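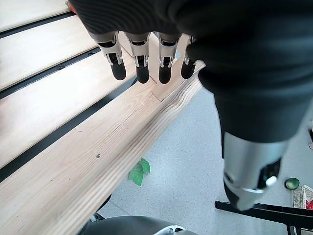
Flirport grocery shoppers learn to love the small bag

13/10/2025

Cledance, the grocery chain with four stores in and near Flirport, has finished shrinking its fruit section and would like you to know it was your idea.

Since August the company has been replacing its two-pound bags of grapes, plums and apples with smaller ones. A notice taped up by the registers says customers "asked for flexibility." The price has stayed where it was, so the flexibility seems to be mostly on Cledance's side.

The town's consumer office has received 479 complaints, a record for anything sold by weight. The previous record, 44, was set by a brand of cat litter. Most of the letters concern grapes, which people in Flirport apparently buy with more feeling than other fruit.

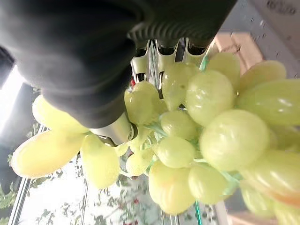

Cledance said in a written statement that the new bags cut waste at home, where too much fruit goes soft in the back of the refrigerator. It did not say how it knows what is in the back of anyone's refrigerator. Asked whether a smaller bag might also carry a smaller price, the company replied that it was "always listening."

Antal, the family-run produce market on Plelska Street, has responded by putting up a hand-lettered sign that reads "SAME BAG." Business is reported to be good. The market has also raised its prices a little, which has so far drawn no letters at all.

The consumer office will hold a public meeting on bag sizes at the Plelska Street library next week. Doors open at 4 p.m. Refreshments will be served, and the notice asks people to take one cookie each.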